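Workshops > Features > Machines

Reading time: 5 minutes

Two arms and an old PC

The shared workshop at Gatow has a rule that any project left on the big aluminum table for more than 30 days has to be written up on the board by the door. Graça Abreu's entry has been there since June. It reads "desktop teardown, two arms" and has been renewed in the same blue marker each month.

Abreu repaired office computers for a living before she rented a bench here. She wants a pair of robot arms to take apart discarded desktop towers and sort what comes out: memory, drives, expansion cards, cables. She calls the project Satance, after a street she used to live on. It has cost her 928 euros of her own money, which went on fixtures, cables and fasteners. The arms are on loan from Fekwood, a small automation shop that lets members use its older equipment.

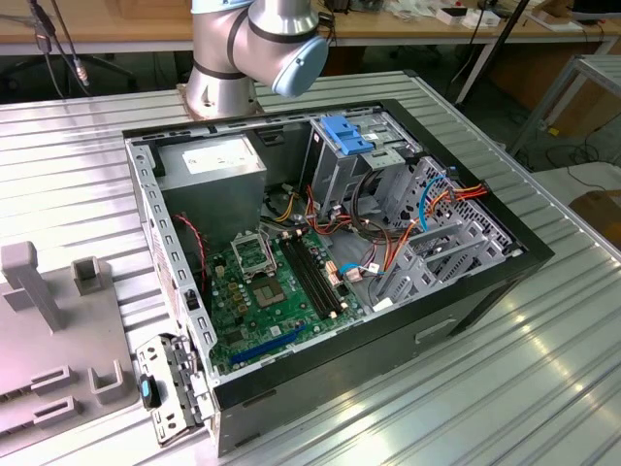

The tower on its side, with the printed fixture at far left.

The towers come from a school that replaced its computer room. Abreu took 85 of them, and they fill most of a storage unit across the yard. She started with the one model because every case opens the same way.

The fixtures are printed at the workshop, and she has redrawn the main one 5 times. The first version flexed when an arm pushed against it. The second was stiff enough but stood where the elbow needed to pass.

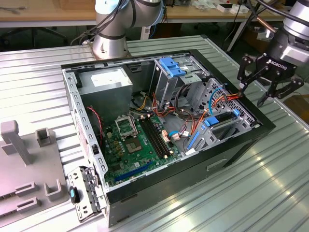
Cables are the part of the job that takes up most of her evenings. A drive or a card stays where the drawing says it is, and a cable can be anywhere. With the side panel off, the red, orange and yellow power leads spread across the middle of the case, over parts the gripper has to get to. Abreu's current plan is to have one arm hold the bundle back while the other works, so the two have to be timed against each other. She writes each sequence by hand on squared paper before entering it, and runs it at low speed with one hand on the stop button.

Memory comes after that. The latches at the ends of a slot have to be pushed outward before a module will lift, and a person does it with two thumbs. The gripper has two fingers and no feel for the click. She tried pads cut from bicycle inner tube, then went back to bare fingertips and a slower approach. 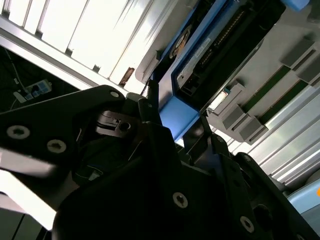
Simões would leave the latches to a person and give the arms only the screws and the drives, and has told Abreu so more than once over the bench. A person can clear the memory from a board in a few seconds, the argument goes, and a machine that does it in minutes is only holding up the next tower.

Abreu agrees about the seconds. She is going on with the latches anyway, at least until the spring, when the arms are due back at Fekwood for service. Her notebook for the project is kept on the shelf over the printer, and members can copy from it. The drawings for the fixture are in the back.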